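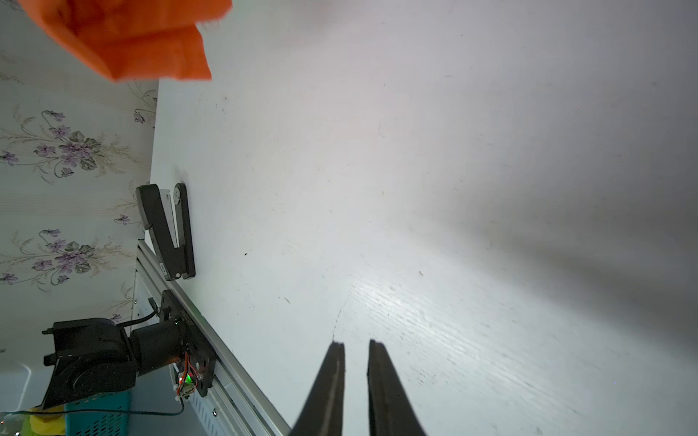
The table, the violets and the orange cloth.

14 Aug 2018
By Glenys Tunstall

I have been trying to learn Karkuvdale's history for two years, mostly so I could stop nodding politely when people bring up the flood. I now know a good deal about the flood. I still nod politely, but with an edge to it.

The town claims 1582 as its founding date. It's on the welcome sign, on the library's tote bags and on a manhole cover outside the bank. The trouble is that the only source for 1582 is a pamphlet by a man called Kemppainen, who ran the feed store and, by his own cheerful admission in the foreword, "reconstructed" the early chapters. He does not say from what. Chapter one has a lot of weather in it.

I read all 22 chapters at the white table in the back room, over most of a damp November, with a pot of tea and the violets on the wallpaper for company. The violets were the better company. Kemppainen can't get a cow across a road in under a page, and he has a grudge against the neighboring village of Kutura that he never explains and never drops. Kutura stole our bell. Kutura moved a boundary stone. Kutura people, he says, "are known to whistle." By chapter nine I was checking my own mail for signs of Kutura.

So I drove over there to hear their side. They have a small museum in the old schoolhouse, open whenever the door happens to be unlocked. They do have a bell. The card under it says it was a gift from Karkuvdale "in gratitude," with no word on what we were grateful for. I asked the woman at the desk. She said it was before her time and sold me a pencil.

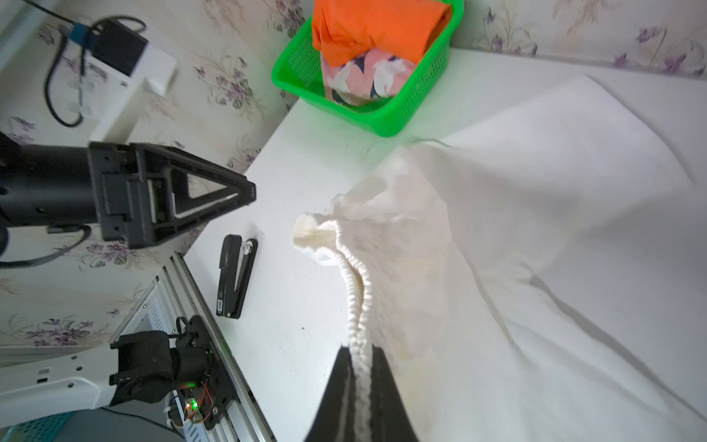
White drawstring bag, white table.

The flood, since I brought it up. Everyone here will tell you the Fedia rose over its banks and took the mill. I've walked along the Fedia. In August you can cross it in sneakers and keep your socks dry. But the mill's account book survives in the library basement, and it ends in the middle of a page, right after an entry for 885 sacks of barley. Then a blank half page, and then somebody's recipe for plum jam in a different hand.

I think about that entry more than is good for me. Whoever wrote it had tidy sevens and a habit of underlining anything owed by his brother-in-law. I'd like to know if the barley got out. Kemppainen gives the flood four lines and blames Kutura.

Next I'm starting on the church registers, which are kept in a cupboard that sticks. I've been told the handwriting is worse and the spelling is a matter of opinion. I have bought new reading glasses and used the Kutura pencil down to half its length already — it's a decent pencil, whatever Kemppainen would say.

Recent posts
The manhole cover question
Who was the second Mrs. Kemppainen?
A short walk along the Fedia
Plum jam, tested

Search this blog
Type and press enter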